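Werkstatt > Automatisierung > Planung und Beschaffung > Zweiarmzelle budgetieren

Zweiarmige Greifzelle: Bedarf und Budget vor der Bestellung klären

28. Februar 2018

Die Anleitung richtet sich an Betriebe, die eine Sortier- oder Umlegeaufgabe mit zwei Armen und mehrfingrigen Händen automatisieren wollen und noch kein Angebot eingeholt haben. Vorausgesetzt werden ein Lastenheft in Rohfassung und eine Liste der Teile mit Maßen und Gewichten.

Schritt 1: Aufgabe in der Simulation nachstellen

Vor der ersten Preisanfrage wird die Tischbelegung als Modell aufgebaut. Einfache Grundkörper genügen. Zu klären sind Reichweite, Lage der Ablagen und die Frage, welche Hand welches Teil übernimmt. Für den Aufbau sind 5 Arbeitstage einzuplanen, bei vorhandenen CAD-Daten weniger. 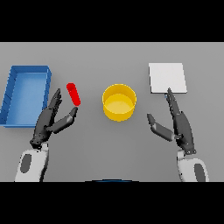 Abb. 1: Simulierte Tischbelegung mit blauer Schale, rotem Zylinder, gelber Schüssel und weißer Platte; der Zylinder liegt zwischen Daumen und Fingern der linken Hand.

Jede Position wird mit beiden Händen angefahren. Erreicht eine Hand alle Positionen kollisionsfrei, ist der zweite Arm gesondert zu begründen, etwa über die Taktzeit oder eine Übergabe. Das Ergebnis gehört als Anlage in die Anfrage.

Schritt 2: Kostenblöcke trennen

Arme, Hände, Steuerung, Tisch, Schutzeinrichtung, Integration und Schulung erhalten je eine eigene Zeile. Pauschalangebote sind vom Anbieter aufschlüsseln zu lassen. Hände werden getrennt von den Armen kalkuliert, da Verschleiß und Ersatzteilpreise anders ausfallen. Fingerglieder und Sehnen als Verbrauchsmaterial führen.

Schritt 3: Angebote vergleichbar machen

Wir haben Angebote von Brinetti und Vlachou gegenübergestellt. Die Endsummen lagen nah beieinander, die Leistungsumfänge nicht: Bei Vlachou fehlte die Inbetriebnahme, bei Brinetti die Simulationslizenz nach dem ersten Jahr. Beides wurde nachgefordert. Reaktionszeit im Störfall schriftlich fixieren; wir haben 72 Stunden vereinbart.

Schritt 4: Abnahme festlegen

Die Abnahme erfolgt mit Originalteilen. Simulierte Greifversuche sagen wenig über Reibung und Nachgiebigkeit aus. Die Schlussrate wird erst nach bestandenem Dauerlauf im eigenen Haus fällig.

Kommentare

flunus_tech: Wo ist die Risikobeurteilung eingeordnet? Bei uns kam sie als Nachtrag und hat den Termin bis August verschoben.

Redaktion: Unter Integration. Eine eigene Zeile ist bei externer Vergabe sinnvoll.

kh_montage: Zu Schritt 2: Ersatzhand gleich mitbestellen, Lieferzeit war bei uns länger als beim Arm.

Verwandte Beiträge

Projekt Urnstead: Kalkulation einer Umlegezelle
Flunus-Steuerung: Lizenzmodelle im Vergleich
Lastenheft für Greifaufgaben, Teil 2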